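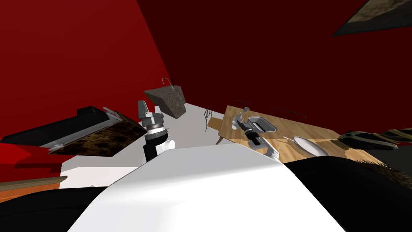 Lutfa Hettiarachchi: Are you sure it's the ink? I had brown reds on the Akbulut for most of March and swapped both red cartridges for nothing. Mine turned out to be fixed somewhere in the Baton queue, but I never worked out which setting did it, so I'd love to see this one written up properly.

Fair question, Lutfa, and I'm happy to say the ink is fine! Full log below. I kept notes the whole way through, partly for the ticket and partly because I was having a great time with it.

Ticket: Large solid reds print brown and streaky
Opened by: Eylül Canpolat
Site: Darnside print room
Layout program: Grileck
Queue: Baton
Printer: Akbulut wide format
Priority: Normal
Status: Resolved

The problem

I'm printing covers for a short run of music booklets, 200 copies, with a bright red background and a band of maroon along the spine. On screen the two reds are clearly different colors. On paper they were nearly the same dull brick color, and the bright one had faint lighter lines running across it. Blues, greens and black text all looked terrific. Small red things, like the page numbers, also looked fine. Only big flat areas went wrong.

Same file, same paper, same settings as the last job, as far as I knew.

Things tried, first evening

1. Nozzle check. Perfect, every line present. Printed it again after a cleaning cycle and it was still perfect.

2. Fresh sheet from a sealed pack, in case the open one had picked up damp. No change.

3. Turned the sheet over. I do this every time now, having once spent a whole afternoon printing on the wrong side. Right side was up. No change.

4. Exported the cover from Grileck as a flat file and sent that. The maroon shifted a tiny bit warmer, the bright red stayed brown. Interesting! So the export does something, but it isn't the main trouble.

5. Printed straight from the printer's own front panel, skipping Baton completely. Gorgeous red. Really gorgeous. No lines either.

So the printer can do it, the paper can do it, and the file is good. Went home very pleased.

Reply from Erdal Uçar, 9:40 a.m.

Nice work on step 5, that saves a lot of guessing. Two things to look at in Baton. First, which paper profile is attached to the queue. Second, whether the ink limit box is ticked on the queue as well as on the job. If it's ticked in both places it gets applied twice, and reds suffer before anything else because they use two inks laid on top of each other. Can you send me the queue report?

Reply from Eylül, 11:15 a.m.

Report sent. You were right about both! The profile was the one for the thin uncoated stock, and the limit was on in both places. I changed the profile first and left the limit alone so we'd know which did what.

Profile only: red is red again, a little weak. Lines still there.
Profile plus limit off on the queue: full strength red, lines mostly gone.

The maroon now looks like maroon, and you can tell the spine from the front cover from across the room. I did a little dance by the cutting table.

Reply from Thérèse Sutherland, 2:05 p.m.

I'm afraid the thin stock profile was me. I ran the leaflets, 1,000 of them, and set it on the queue instead of on the job. Sorry! Is there any way to lock it?

Reply from Erdal Uçar, 2:30 p.m.

Yes. Queue settings, then the padlock next to the profile name. Anyone can still pick another profile for a single job, but the queue goes back to the default afterward. For the last of the lines, run the paper feed adjustment. The value will probably be a bit high after all those thin sheets.

Reply from Eylül, 4:50 p.m.

Feed adjustment was at 58. The test pattern gave its cleanest row at 11, so I set it there and printed one full cover. Smooth from edge to edge – I held it under the lamp and tilted it every way I could and couldn't find a single line. I love this printer.
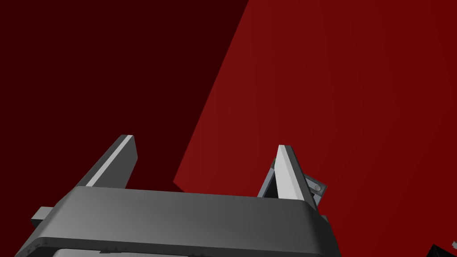 Settings that worked

Profile: heavy coated, locked on the queue
Ink limit: on for the job, off for the queue
Feed adjustment: 11
Drying pause: long, for covers only
Grileck export: keep document colors, don't convert

Still open

The small warm shift from the flat export is still there. Defne Aydoğan thinks it comes from the conversion box in Grileck being ticked by default in new documents. I'll try it with a blank file before the next job and start a separate ticket if she's right.

Lutfa, check the queue ink limit on yours first. And please post what your feed value was, I'm really curious!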